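Why I Went Back to Painting My Own Walls

Feb 8, 2025

We moved to Drandport in October, and I have been thinking about color ever since. Every room in the house was gray when we got the keys, and I lasted maybe two weeks before I was at the paint store with 40 little cards in my purse (my husband says I slept with them). I wanted something warm, like the kitchen I grew up in, where my aunt always had a pot of tea going.
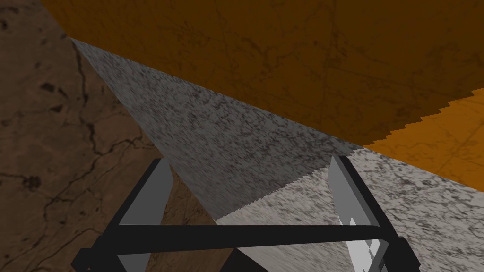 So the hallway came first, two coats, and then I could not stop — the den is next, once my shoulders forgive me!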